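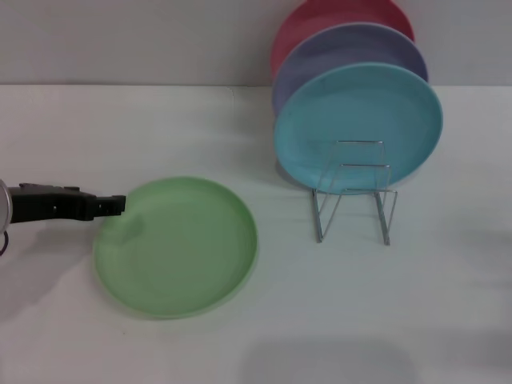
The gripper beside a green plate at the Pliltton test table. Three more plates stand at the rack.

Pliltton lab reports better plate handling with a "trust score" for wrist cameras

11 March 2026

A robotics group at Pliltton has published results from a method that lets a robot arm decide, moment by moment, how much to rely on the camera at its wrist. In tests with plates and a wire dish rack, the arm finished 85 of 115 attempts when it used the method. Without it, the same arm and the same trained controller finished 30.

The method is called Drudel. It was developed by a small team led by Ásdís Þórarinsdóttir, and the report was posted on the lab's website this week along with the code.

Many robot arms that handle household objects work from two views. One camera looks down over the table and takes in the whole job. The other rides close to the gripper and is meant to help with the last part of a grasp, when small errors in position matter most. Controllers trained on both views usually treat them as equally good at all times.

Þórarinsdóttir's group argues that this is a mistake. A wrist camera sits very near whatever the arm is working on, and its picture can lose almost all detail. A controller that keeps reading such a picture as if it were sharp may steer the gripper off to one side, or close it too early.

Drudel adds a small network that looks at each wrist picture and gives it a score between zero and one. The score sets how much weight the wrist view gets in the next movement. When it falls close to zero, the arm works almost entirely from the upper camera and from its own joint positions. When it rises, the wrist view is brought back in over a few steps, so the arm does not jerk.

The report includes a wrist picture of the sort the network is meant to mark down, a soft gray field with a few darker smudges and no clear outline anywhere.

"You can't tell from that picture what the arm is near," Þórarinsdóttir said. "A person would look somewhere else. We wanted the controller to do the same thing."

The scoring network was trained without hand labels. The team ran the existing controller on recorded sessions twice, once with the wrist view and once with it blanked out, and compared each result with what a human operator had done at that point. Pictures that made the prediction worse were given low targets, and pictures that improved it were given high ones. Training took 2 days on a single desktop machine.

For the main test, the arm had to pick up a plate lying flat on a white table and stand it in the rack with others. Flat plates are hard for a two-finger gripper. The rim is low, and the fingertips have to come in at a shallow angle without pushing the plate away. The plates were of several colors, and the color to be picked changed between attempts.

Most of the gain came in the approach to the rim, according to the report. The older setup often drifted in the last stretch before contact. With Drudel the drift was smaller, and when a first grasp missed, the arm was more likely to back off and try again.

Placing the plate in the rack improved less. The thin wires are hard to make out from the upper camera as well, and the scoring network has nothing better to offer when both views are poor. The authors list this as the main weakness of the work — a low score tells the controller to look elsewhere, but it does not create a good view where there is none. 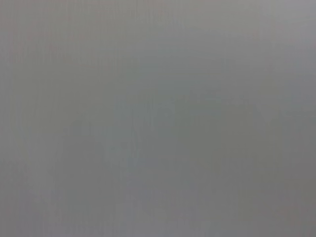 Outside comment and next steps

Zieliński, a maker of kitchen handling equipment that was not part of the study, said it had read the report and planned to try the code on its own arms. A company spokesperson said the approach was attractive for existing machines, as it leaves the main controller unchanged, but added that a single table and a single rack were a narrow test.

The Pliltton group agrees with that point. All of the attempts were made in one room under even light, and the report gives no results for glass, metal or wet dishes. It also does not compare Drudel with simply fitting a different lens, a question raised by several readers in the comments under the report.

A second round of tests is planned with Flavance, which will supply bowls and deeper trays along with two other rack designs. The group also wants to score the upper camera in the same way, so that the arm can slow down or stop when neither view is good enough to act on.

The recorded sessions used for training will be released after the second round is finished. The code and the trained scoring network can be downloaded now from the lab's project page.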